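Woven baskets for pantry shelves – do yours nest?
Storage & Organising board, page 1 of 1

trina_q
Posted February 12, 2020
Finally doing the pantry! I've got four deep shelves and everything on them is a landslide of rice packets and half-used icing sugar. I'm tossing up between clear tubs and the woven plastic baskets. I love the look of the woven ones, but are they a pain to clean? And can you put them inside each other when they're empty?

mallee_maud
Woven, every time! I've had mine since May and I'm still chuffed whenever I open the door. Spuds and onions in one, lunchbox snacks in another (the kids can haul it down themselves, which has changed our mornings). Get ones with a handle at each end if your shelves are deep.

On the nesting, mine do, with the dark one sitting down inside the caramel one and its braided rim resting just above the other: 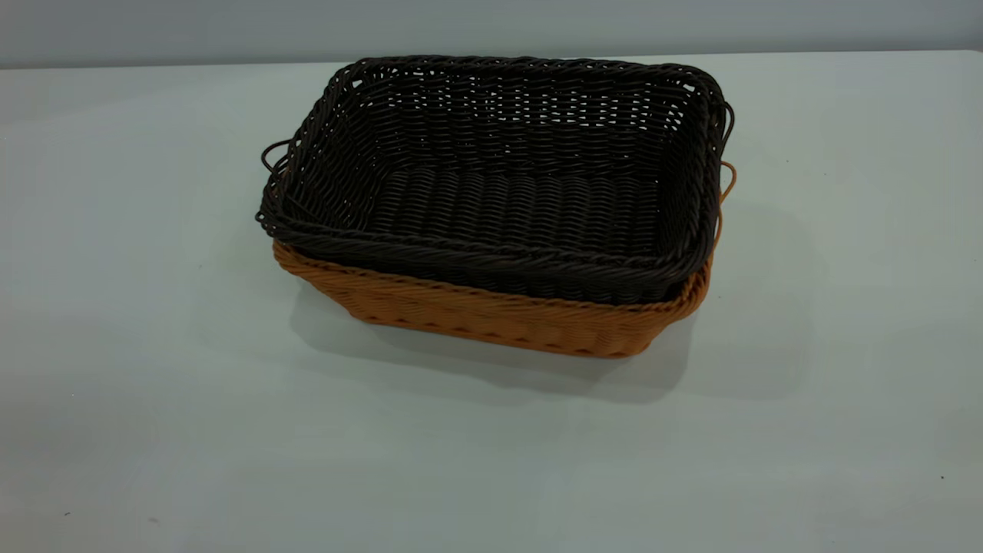

Re: cleaning
Tiago S
Sorry Maud, they're gorgeous but I'm team tub. Flour gets into every single gap in that weave. I spent a Sunday with an old toothbrush and swore off them. Clear tubs, wipe, done, and you can see when you're out of lentils.

mallee_maud
Flour goes in a jar, Tiago! I only put packets and veg in the baskets. If something does spill I take it out to the yard and hose it, then leave it upside down on the clothesline trolley till it's dry.

anikos
Bit of both here. Tubs for baking gear, woven for anything that wants air. Garlic went mouldy on me in a lidded tub and it's been fine in a basket.
One thing – measure across the rim and not the base. The sides flare out, so three that looked perfect on paper wouldn't go side by side on my shelf. Very annoying colour-matched mistake.

Tiago S
Okay, I'll give you garlic.

trina_q
You lot are the best. Getting the tape measure out now, and I think I'll go dark for the bottom shelf and caramel up top. Tubs for the icing sugar, Tiago, you've won that one!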